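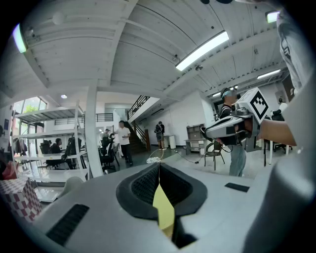 White patterned sleeve, top right. Photo: Magnus Galbraith

Jelencombe Reading Circle: minutes of the summer meeting
Jun 25, 2024
By Shufen Fan

Present: Huệ Phùng (in the chair), Magnus Galbraith, Bok-nam Kwon, Diệp Lã, Shufen Fan (taking these notes, with apologies in advance for their length) and six others who signed the sheet, making 11 of us altogether.

1. Welcome and last minutes

Huệ opened by saying how very glad she was to see so many of us on a warm evening when the garden must have been calling, and thanked Bok-nam for the plum cake, which had been started before she finished her sentence. The minutes of the spring meeting were read through and agreed with one correction. Magnus did not say he had "hated" the last novel. He said he had found the middle hard going and the ending rather lovely, and he would like that put down properly, so I have put it down.

2. Matters left over from the spring

The lamp over the second armchair has been mended. The shelf in the passage has not, and Magnus will bring his drill next time. We still have two library books that belong to the county and ought to go back. I have them at home and I will take them, I promise.

3. The December reading

Most of the evening went on this, and happily so. We had agreed in the spring that we would like to do something bigger at the end of the year than our usual mince pies and favourite poems, and Diệp had offered to lead us through Kiều, in English, with some passages read in Vietnamese so that everyone can hear how the lines go. She read us the opening to give us a taste. I don't think there was a sound in the room while she did it, and afterwards Bok-nam asked if she would mind reading it again, so she did.

Diệp explained that the six and eight beat lines rhyme into one another, the end of one line being caught up in the middle of the next, and that her grandmother could carry on from almost any line you gave her. Huệ said hers was the same, but would stop to argue about what the line meant. The two of them then talked for a good while about people opening the book at a chance page to have their fortune told, and several of us wanted to try it there and then. It was decided to save this for the interval in December, where it will make a nice change from the raffle.

There was some worry about length. The whole poem is far too long for one evening, and Magnus was firm that people start looking at their coats after the second hour. Diệp suggested a linking story told in plain words between the passages, and offered to write it, aiming for 4000 words and no more. Bok-nam thought that could be shared between two voices. Agreed, with Bok-nam and Magnus to be the two voices, and Magnus to practise the names with Diệp over the summer. He has asked her to be strict with him.

4. Copies to read from

We talked about whether everybody needs a copy. I felt that they do, at least for the passages we will hear in both languages, because it is such a pleasure to follow along. Plorudia have been kind about small print jobs before and will do us a booklet. We settled on 20 to begin with, to be shared between neighbours on the night, and we can always ask for more. Large type please, said everyone over sixty and two people under it.

Huệ reminded us that we must check which translation we are allowed to copy from before a single page goes to the printer. She will write to the publisher herself. If the answer is no, Diệp and Huệ will make their own version of the short passages, and I must say there was a gleam in both their eyes at the thought.

5. Sharing the hall

Nudance have the main room on the same evening as us through the autumn, and we had a friendly note from them asking if we could manage in the back room until their term finishes. We can. The only trouble is the music coming through the wall during the quiet bits. Bok-nam said she had rather enjoyed reading a deathbed chapter to a samba, but she was in a minority. I am to ask if they could put their slower numbers in our second half, and to invite them all to the December evening.

6. Money

Nothing alarming. The legacy of £4000 remains in the savings account and we all felt again that it should be spent on something that lasts. Ideas so far are proper reading lamps, a set of chairs that do not pinch, and a small fund to bring a writer down each year and give them supper. Magnus spoke warmly for the chairs. Huệ spoke warmly for the writer. We have left it until the autumn and would like everyone to think it over, including those who could not come.

7. Summer book

Four titles were put forward and we talked so long about each that we had to vote in a hurry with hands half in the air. The sea stories won it. Anyone who has read them already is asked to read them again and keep quiet about the drowned uncle.

8. Any other business

Bok-nam has a box of children's picture books going spare. Diệp would like to borrow a music stand for the summer. Someone left a green umbrella behind in the spring and it is hanging in my porch.

The next meeting will be after the holidays, in the back room, and I will ring round. Huệ thanked us all, and we finished the cake.

Comments

Magnus Galbraith: Thank you for the correction, Shufen. The umbrella is mine.

Joan from the top road: So sorry to have missed it. Could I be put down for a booklet? And my vote is for the chairs, please, my back has never forgiven the old ones.

Diệp Lã: I have found a music stand, no need to look any further. The first page of the linking story is done and is already too long.

Bok-nam Kwon: The cake recipe was asked for. I will bring it written out next time, and the picture books too if nobody has come for them.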